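Wohnberatung im alten Postamt geht in die zweite Runde

Als Viera Hájek vor einem Jahr die Schlüssel zum alten Postamt bekam, war sie nach eigenen Worten vor allem mit Lüften beschäftigt. Inzwischen ist aus den beiden Schalterräumen im Erdgeschoss die Wohnberatung Emiline geworden, eine Anlaufstelle für alle, die in ihrer Wohnung etwas verändern möchten und nicht recht wissen, wo sie anfangen sollen. Im Oktober beginnt nun die zweite Saison, und wer im vergangenen Winter einmal dort gesessen hat, bei Tee und den wirklich sehr guten Nusskipferln aus der Bäckerei Danko, der wird sich darüber freuen.

Insgesamt 132 Haushalte haben sich im ersten Jahr beraten lassen, viele davon gleich mehrmals. Gefragt wurde nach Haltegriffen und Türschwellen, nach Wandfarben, nach der ewigen Frage, wohin mit dem Kleiderschrank — und erstaunlich oft nach dem Schlafzimmer, das in vielen älteren Wohnungen am Ort schmal und nach Norden gelegen ist. 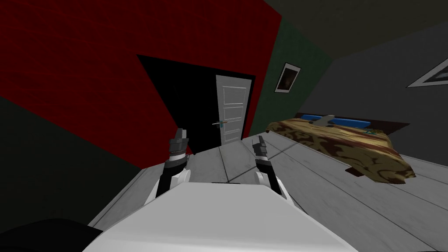

Mit kräftigen Farben, meint Hájek, seien die meisten Leute viel zu vorsichtig. Sie selbst habe jahrelang in Cremeweiß gewohnt und es nie gemocht, und erst eine Nachbarin habe sie überredet, wenigstens den Flur einmal anders zu streichen. Seither rät sie allen, mit einem großen Bogen Papier anzufangen, ihn im gewünschten Ton anzumalen und eine Woche lang hängen zu lassen, morgens wie abends, bevor der Eimer gekauft wird.

Neu ist in diesem Herbst der Möbeltausch, den Viera Bednárik betreut. Sie hat dafür im Hof die frühere Paketkammer ausgeräumt, 40 Quadratmeter immerhin, und nimmt dort gut erhaltene Stücke an. Sessel und Kommoden sind besonders willkommen, große Schrankwände leider nicht, so schön manche von ihnen auch sein mögen. Wer etwas bringt, darf etwas mitnehmen; wer nur mitnehmen möchte, legt nach Gutdünken ein paar Münzen in die Dose.

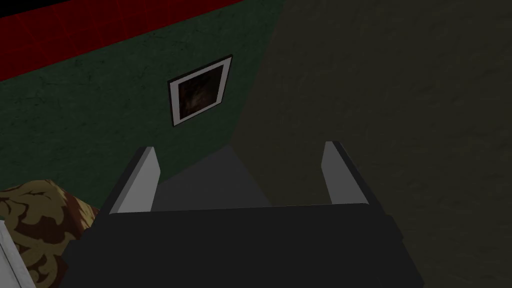 Stadtleben

Beim Transport hilft der Lastenradverleih Trundeck, der an den Annahmetagen zwei Räder bereitstellt. Für Sperriges gibt es einen Anhänger, den man allerdings vorbestellen sollte, denn im Frühjahr war er auf Wochen vergeben. Die Polsterei Plokuvora aus der Mühlgasse kommt außerdem einmal im Monat ins Haus und zeigt, wie man einen durchgesessenen Sitz neu gurtet oder einen Bezug ausbessert. Die Teilnahme ist frei, nur das Material wird bezahlt.
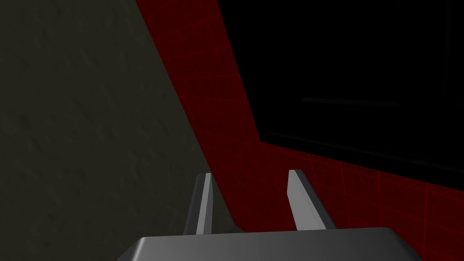

Simulierter Innenraum mit offenem Greifer im Vordergrund.

Geöffnet ist die Wohnberatung ab Oktober jeweils vormittags ab 9 Uhr, der Möbeltausch am Nachmittag. Eine Anmeldung ist für die Beratung erwünscht, am einfachsten mit einem Zettel im Briefkasten neben dem Hoftor. Grundriss und ein paar Maße sollte man mitbringen, auf den Zentimeter kommt es beim ersten Gespräch noch nicht an.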